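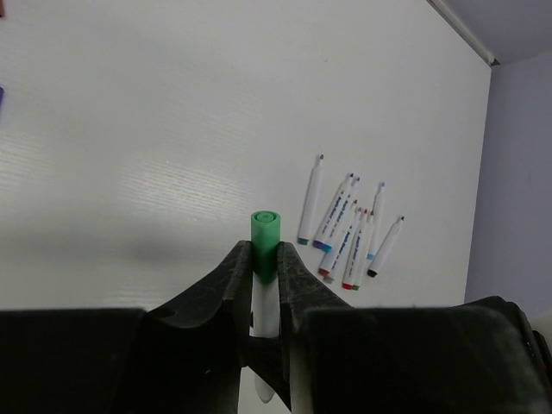
Green one, cap on, white barrel

Storing markers: cap up, cap down or flat?

tzuhsuan_k
Posted 15 May 2023
I go through a lot of markers and I'm tired of throwing out half-used ones. Mine have a white barrel and a colored cap with ridges on the flat end. I've been keeping them upright in a mug with the cap up so I can see the colors. The greens always go streaky first. Is it how I store them, or do I just use green more?

Li-hua Man
Cap up is your problem. The ink settles away from the tip. Turn them over and leave them overnight.

sigrun_lie
Flat. Single tip or double tip, it doesn't matter, flat works for both. I have a set of 80 in a shallow drawer and in 2 years I've tossed 7.

Li-hua Man
Flat is fine if you have the drawer space. I don't. Cap down in a jar takes up no room and the tips stay wet.

mtang
Cap down with cheap markers gives you a cap full of ink. Ask me about my beige carpet. I'd go flat too.

tzuhsuan_k
No drawer in my table, unfortunately. It's a plain white top with a thin metal edge. I could put a tray on it.

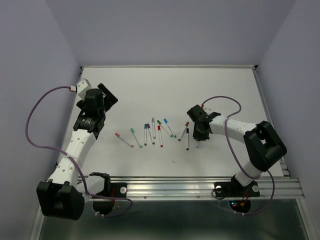 The table, white board with the rail along the front

mtang
Is that surface sealed? Marker comes off a sealed white top with rubbing alcohol and a paper towel. If it's raw or painted, test a corner first. I wiped a painted shelf and took the paint off with the ink.

tzuhsuan_k
I haven't tested it. I'll try a corner before I do anything else.

Lai-ching Tsao
Getting back to the caps. Most dried markers I've had were not pushed all the way closed. Push until it clicks, and if it doesn't click, look for dried ink inside the rim. A damp cotton swab gets it out. Storage position is a small thing compared to that.

Li-hua Man
Disagree. I always click mine shut and the ones stored cap up still go faint.

Lai-ching Tsao
How long were they sitting, though? Anything that stands unused from July until the next spring will be faint.

Li-hua Man
A few weeks.

tzuhsuan_k
I don't always check for the click, so that could be part of it. I also tend to leave them lying on the table when I'm working and sort them out later.
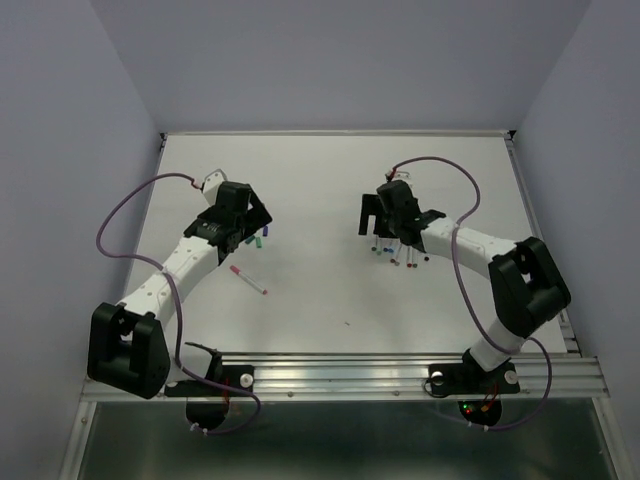

For now I'm going to lay the greens flat and keep the other colors in the mug, and see if there's a difference by July. Does anyone have a tray they like? I was looking at the Torier one and the Welby one.

sigrun_lie
I have the Torier. The slots are a bit narrow for fat barrels, so measure first. The lid is useless and I took mine off.

mtang
Cutlery tray. 20 markers to a section and you can wash it.

Li-hua Man
Or a jar, cap down.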